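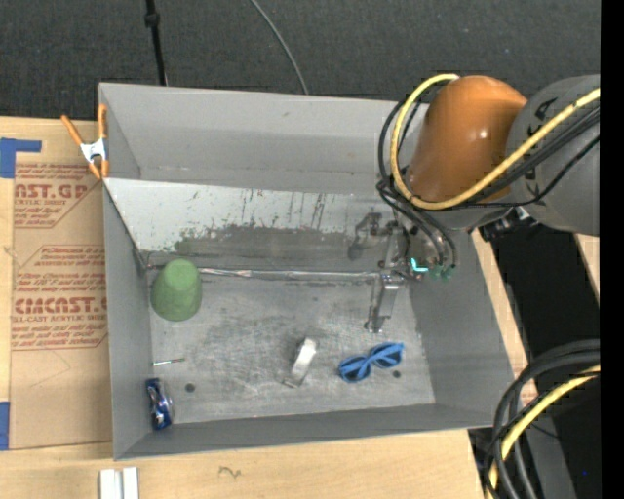

Figure 3.1 A gray open-topped bin on a wooden tabletop, with a robot arm reaching in from the right.

Textbooks > Political Communication > Chapter 3
Shares 81 | Comments 3

Chapter 3: Official Statements After Public Unrest

When unrest breaks out, officeholders are expected to speak before the facts are settled. This chapter examines how the wording of a first statement limits the statements that follow it. The main case is the July market clashes in Erkau, where the mayor's office issued two notices 69 minutes apart. The first called for calm and named no group. The second assigned responsibility to the organizers of the march.

Suleiman Jibrin uses the term "attribution delay" for the interval between a first statement and the first naming of a responsible party. In his coding scheme, a delay of more than 60 minutes is classed as long. Section 3.1 defines the term and sets out the coding rules. Section 3.2 applies them to Erkau and to a shorter case from Irneo. Section 3.3 takes up corrections and retractions, which the scheme codes separately.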